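Packing Small Toiletries with Two Arms: Student Project Report
Cledwyn Watkins and Hywel Rowlands, Lendon Lab
Last updated: 3 March 2024

1. What we wanted to find out

Our project asked whether a policy trained on demonstrations does better at a packing task when the demonstrations always follow the same order. The task is to put a few toiletries into a shallow open box using two arms. We started in November with a simpler version that used one arm and one item, and moved to the full task once that was working.

Hywel recorded most of the demonstrations and Cledwyn wrote the training code. We both ran the tests.

2. Setup

The two arms are mounted on a rail along one side of a wooden table, and the box goes on the table between them. Either arm can reach the box, but items on the left are easier for the left arm. The toothbrush, toothpaste and razor start outside the box on that side.

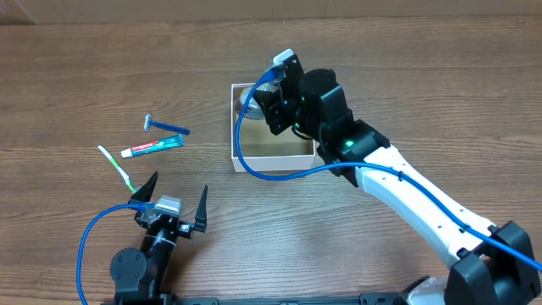 We recorded 400 demonstrations by teleoperation. In 200 of them the operator picked the items in a fixed order. In the other 200 the operator picked whichever item seemed easiest at the time. Both sets were recorded on the same table with the same lighting. We threw out any run where an item was dropped off the table and recorded it again.

The same network was trained on each set, with the same settings. We called the fixed-order policy Mabuza and the free-order policy Ustgate, mostly so we would stop mixing up the folders.

We also changed which items were used from one recording to the next. Some layouts had a small pump bottle and a little green and white carton in the box along with the toothpaste and toothbrush. The tube lies on a diagonal in this layout, over one end of the toothbrush handle, and that kind of overlap is hard for the policy if it has to take things out again.
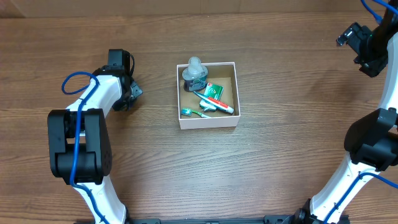
3. Results

Mabuza finished more test runs than Ustgate. The gap was small on the toothpaste and large on the toothbrush. Ustgate often moved toward one item, stopped, and went back toward another. We think this comes from the free-order data, where similar starting layouts lead to different first moves.

The razor was a problem for both. Its handle is thin and lies close to the table, so the fingers tend to close above it. Lowering the grasp height helped a little - we did not have time to retrain with it.

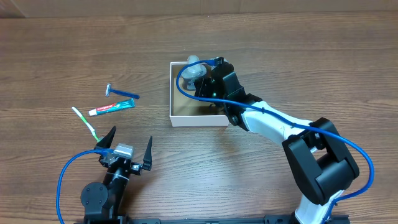

Figure 3. Left gripper open near the toothbrush, right gripper over the box.

4. Next steps

We would like to record more razor grasps and try a third set that mixes both orders. The Grellstead group has offered us their training scripts, which handle longer sequences than ours do.

This site uses cookies to remember your settings. By continuing to browse you agree to our use of cookies.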